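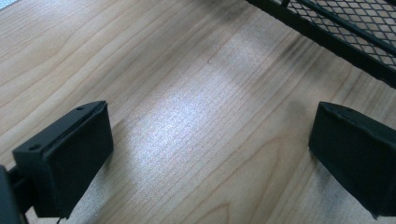

White rings on a light wood desk, how do I get them out?

Posted by Bianca Sima in Home Repair

I have a blond wood desk with a slight gloss to it. Last week I set a mug of tea down without a coaster and now there is a cloudy white ring, plus a fainter one next to it that I think came from a plant pot. The surface feels smooth when I run a finger over it. I don't know if the desk is solid wood or veneer. It came used from a shop in Visthorpe and there was no label on it.

I have wiped it with dish soap and water and then with furniture polish. Neither did anything. My sister says to use mayonnaise. I rent and the desk is mine, so I'm free to try things, but I'd like to keep using it and I don't own a sander.

3 replies

Ileana Ilie

A white ring is moisture caught in the finish. A black ring means water got down into the wood, and that is a bigger job. Yours sound like the first kind.

Let it dry for a couple of days with nothing on top. Some rings fade by themselves. If it's still there, lay a clean cotton T-shirt over the ring, set an iron to low with the steam off and the water emptied out, and press for a few seconds at a time. Lift and look each time. Stop if the finish gets tacky or the ring gets bigger. I did this on my kitchen table and it took 12 passes before the last of it was gone.

If heat doesn't work, put a little paste wax on 0000 steel wool and rub very lightly, going with the grain. This will dull the shine a bit in that spot, so you may end up doing the whole top to make it match. Try the underside or a back corner first.

Don't sand until you know what you have. Look at the edge of the top. If the grain lines on the surface carry on over the edge and down, it may be solid. If the edge is a separate strip, treat it as veneer. Veneer is thin and you can go through it fast, even with 600 grit if you keep at one place.

deskfan534

Mayo works. Leave it overnight and wipe it off in the morning. Toothpaste works too but only the white kind, not gel.

Kováčik

Mayo is just oil, and it smells. Plain mineral oil does the same thing. I would skip toothpaste on anything glossy, it's an abrasive and you get a flat patch that shows every time the light hits it. Ask me how I know.

One thing to add to the iron method. Some cheaper desks have a printed plastic surface made to look like wood, and heat can bubble it. If the same grain pattern repeats across the top, leave the iron in the closet.

Bianca Sima

Thanks. The edge is a separate strip, so I'm going with veneer. I left it alone for two days and the plant pot ring is mostly gone. I did the iron on the tea ring this morning, 7 or so short presses, and it's a lot lighter. Going to do it again tomorrow before I buy any steel wool.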